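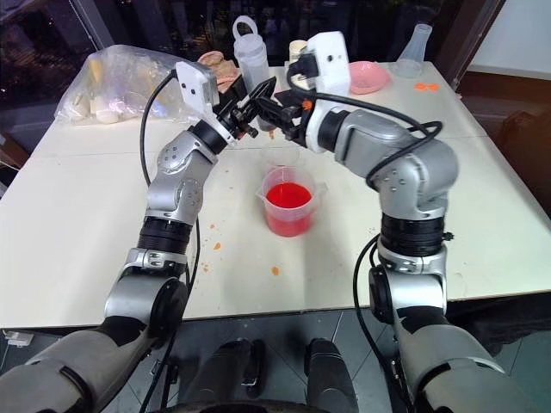

The Dye Pot Diaries: Red Is Not My Friend (Yet)

August 5, 2022

Well, it's been a summer of orange over here. I set out in the spring to dye enough wool for a Tromholm blanket, the big striped one with the garter border that half of you have already finished and shown off in the spring issue, and I figured I'd be casting on by Canada Day. I have not cast on. I have a laundry rack full of wool in shades I'd call apricot, rust, tinned salmon and one that my family calls "macaroni," and what I wanted was a brick red.

A few of you wrote after the last newsletter asking how I mix my colours, so I thought I'd use this month's item for that, and for the red saga, and then there's a bit at the end about the Flistwood fibre sale for anyone thinking of making the drive.

First, the wool. I'm using Heiskanen worsted in the undyed natural, which I bought by the cone in February when they had their winter clearance. It's a lovely round yarn, a bit rustic, and it drinks up colour like you wouldn't believe. It also isn't white. I knew that when I ordered it! It's the colour of oatmeal, and if you've ever painted a wall over beige you'll know that whatever's underneath has an opinion. My blues came out fine. My greens came out better than fine, there's a mossy one I'd happily wear head to toe. But a clear cool red over an oatmeal base drifts to orange, and every time I tried to push it back I overshot and got a sort of liver.

The dyes are Kesetik acid dyes, the powdered ones in the little screw-top jars. I've been using them since the old studio days and I like them because they behave. You need a bit of vinegar or citric acid in the pot, you need heat, and you need to be patient. I buy the primaries plus a black and mix everything else, partly out of thrift and partly because I can never resist fiddling.

On the mixing. I used to do it dry, with a tiny spoon, and I would beg you not to. You cannot measure a pinch of powder the same way twice, and the stuff floats. It gets on the kettle and in the butter. Now I make up a stock solution of each colour, 1000 ml at a time, in old juice jugs with the labels soaked off and a big X on the lid in marker so no one pours themselves a glass. Mask on while the powder's out, damp newspaper under everything, and after that it's all liquid and a lot less fuss. The stock keeps for months in a cool cupboard. Give it a good shake before you use it, and if you see gritty bits at the bottom, stand the jug in hot tap water for a while and shake it again.

Once you've got liquids, you can measure properly and you can write it down. So much yellow, so much red, a wee bit of black, all in a notebook with a snip of the finished yarn taped beside it. My notebook is a disgrace, it's swollen to twice its size and the pages stick, but I can open it to a teal I made years ago and get the same teal. (Or its cousin. Tap water changes, and so do I.)
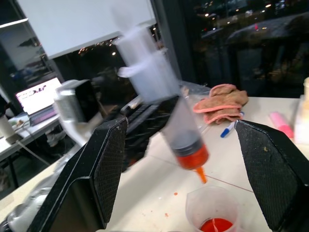 A big plastic syringe, with some red already in the cup.

If you're buying tools, a big syringe without a needle is the best few dollars you'll spend. Farm supply stores have them, usually near the calf bottles, and the pharmacy will sometimes sell you one if you ask nicely. Get the fattest one you can hold comfortably for the main colours and a skinny one for black, where a single extra squirt can sink the whole pot. Rinse between colours. Pull the plunger right out now and then and wipe the rubber, or it'll start to stick and then let go all at once, and you'll be wearing it. Ask my good apron. And anything that touches dye stays with the dye gear for good, it never goes back to the kitchen, no matter how clean it looks.

Now, the red.

My first try was straight from the jar, Kesetik's own scarlet, and I've already told you about macaroni. Fine, I thought, add blue. A little blue in a red pot cools it down nicely on white wool. On the oatmeal it went brown. I added more red to fix the brown, and by then I had so much dye in the water that it wouldn't exhaust (that's when the wool soaks up all the colour and leaves the water clear, very satisfying when it happens) and I was rinsing pink out of that skein for most of a weekend. Pink in the sink, pink on the tea towels, and the skein itself the colour of a cooked kidney.

So I went small. This is what I should've done from the start, and if you take one thing from my rambling let it be this. I wound off a pile of little mini skeins, just a few metres each, tied them loosely in two places, and did nine of them in jam jars, all standing in one big canner of water on the stove. Each jar got its own recipe, measured out and written on a tag. Same amount of wool, same glug of vinegar, same heat. I used a pencil on the tags, as pen runs. You bring the canner up slowly until it's steaming and not bubbling, hold it there for 20 minutes or so past the point where you think it's done, and then turn off the burner and walk away. Don't poke. Wool that's hot and getting poked is wool that's halfway to being felt.

Jar by jar I crept up on it. More magenta, less scarlet. A drop of turquoise in place of the navy. A jar with black only, which I liked for itself, kind of a faded barn. The one I finally circled in the notebook was mostly magenta with some yellow and the tiniest bit of black, and I wouldn't have guessed it in a hundred years, because the liquid in the jar looked like raspberry pop. You can't judge it by the liquid! You can't really judge it on wet wool either, wet reads darker and richer. I hang everything up and make myself wait until morning, and I look at it by the north window before I let myself have feelings about it.

Then of course I scaled it up and got it a little wrong. I'd done my sums for the dye and forgotten to soak the big skeins first, so the colour grabbed on to the outside and left pale patches where the ties were. Soak your wool! A good long soak, with a drop of dish soap, until it sinks by itself. I've been doing this for ages and I still skip it when I'm in a hurry, and every time I end up saying I meant it to be "semi-solid." I've overdyed the worst of it with a weak bath and it's come up quite nicely, with a bit of depth to it. So I now have 3 skeins of proper brick red. The blanket wants more than that, but I have the recipe, and that's the main thing.

A few odds and ends people asked about.

Vinegar or citric acid? I go back and forth. Vinegar is what's in the cupboard, citric doesn't stink up the house. In July with the windows open I use vinegar.

Can you use food colouring instead? Sure, and it's a great thing to do with kids on a rainy day at the cottage. It's safe to have around the kitchen and it takes on wool surprisingly well. The purples tend to split into pink and blue, so lean into that and call it a sunset. I wouldn't put it in a blanket that's going to sit in a sunny window.

Does it work on cotton? No. Acid dyes are for wool, silk, alpaca, nylon, that sort of thing. Cotton wants a different dye and a different sort of afternoon.

What about stains on the work table? I've given up. 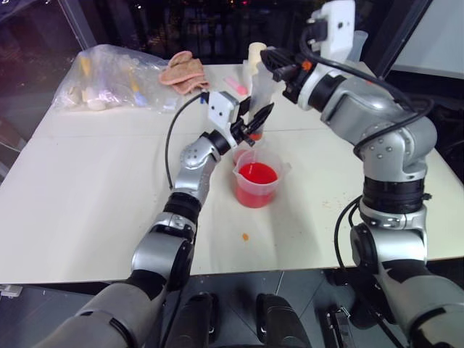
White tabletop with a few specks and stains, and one small spot of orange.

Wipe up while it's fresh, and a bit of baking soda paste will shift most of what's left, but if you dye things you'll have a spotty table and spotty fingernails and that's that. If you're fussy about your counters, put down an old vinyl cloth and work on a tray with a lip.

Okay, Flistwood. The fibre sale is on again this fall in the curling club, same as before, cash preferred at most of the tables and the good pie goes early. I'll be there with a box of my mini skeins, and the orange ones will be going very cheap, so if you've been dreaming of a macaroni toque, come find me. I'd also love to swap stock solution recipes with anybody who's using Kesetik on a natural grey base. I've got a cone of the Heiskanen grey sitting here and I'm a bit scared of it.

For those knitting along with the Tromholm, a small correction from last time. I said to slip the first stitch of every row on the border. Slip it on the right side rows only and knit it on the way back, otherwise the edge pulls in and the corners cup. Sorry to those of you who'd already done a foot of it. It blocks out, mostly, if you pin it hard.

Next month I'm hoping to talk about washing fleece in the bathtub, provided my household lets me have the bathtub. And if anyone has a decent use for kidney-coloured worsted, please write in.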